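Shoe rack

Home Household Furniture Storage Index A–Z
Reading time: 4 min

A shoe rack is a piece of household furniture used to hold footwear when it is not being worn. It is usually placed near the main entrance of a home, in a hallway, porch or mudroom, and may also be found in closets, schools, places of worship and changing rooms. The term covers open frames with slats or rods as well as low benches with a shelf beneath the seat. Closed units with doors or tilting drawers are generally called shoe cabinets.

Construction

Open racks are most often made of wood, bamboo, steel tube or plastic. The shelves may be flat or set at a slope, with a lip or raised rod to catch the heel. Slatted shelves let air pass around the shoes and allow sand and dried mud to drop through to the floor, where they can be swept up. Solid shelves keep dirt off the pairs stored below but need to be wiped more often.

A shelf for adult footwear is commonly 30 centimeters deep or slightly more. Racks intended for children are shallower and lower, so that a child can reach every level without help. The Kavier pattern, a two-level slatted rack sold without tools or screws, has side panels joined by pegs and is widely used in apartment entryways. The Hamdy pattern is longer and has a single level, with space underneath for boots laid on their sides.

Placement and use

In homes where shoes are removed at the door, the rack marks the point at which outdoor footwear stops. Hard flooring is preferred in this area, as carpet holds grit and dries slowly. A mat may be placed in front of the rack in wet months.

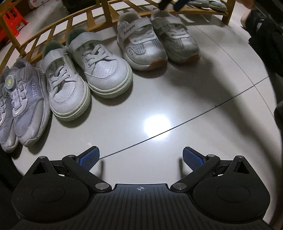
Children's shoes are frequently kept in a row on the floor beside or in front of the rack, particularly those worn every day. The usual practice is to stand each pair together with the toes facing the open floor, which leaves the heels nearest the rack. Three pairs of sneakers set out in this manner on pale tile, in front of a light-brown slatted rack, take up a single row. Wide straps across the shoe, round dials and laces all occur on children's sneakers, and any of these should be loosened before the pair is put away. Pairs of similar color are best separated by one of a different shade – white sneakers are easily mixed up when several children share an entryway.

Care

Footwear should be dry before it is placed on a closed shelf. Wooden racks are cleaned with a damp cloth and a mild soap, then dried by hand. Loose pegs and slats should be tightened when they are noticed, and a rack that rocks on an uneven floor may be leveled with felt pads. Racks taller than a child's shoulder are normally fixed to the wall.

Regional forms

In the Vilurmont district the entry rack is traditionally built into the side of a bench and has no back panel. Older examples have 11 slats to a shelf. The Gornus form, found in row houses with narrow halls, is hung from the wall at knee height, and the floor below it is left for children's shoes – an arrangement still common in newer housing.

See also: Boot tray; Coat rack; Entryway; Hall bench

Article last revised February 27, 2002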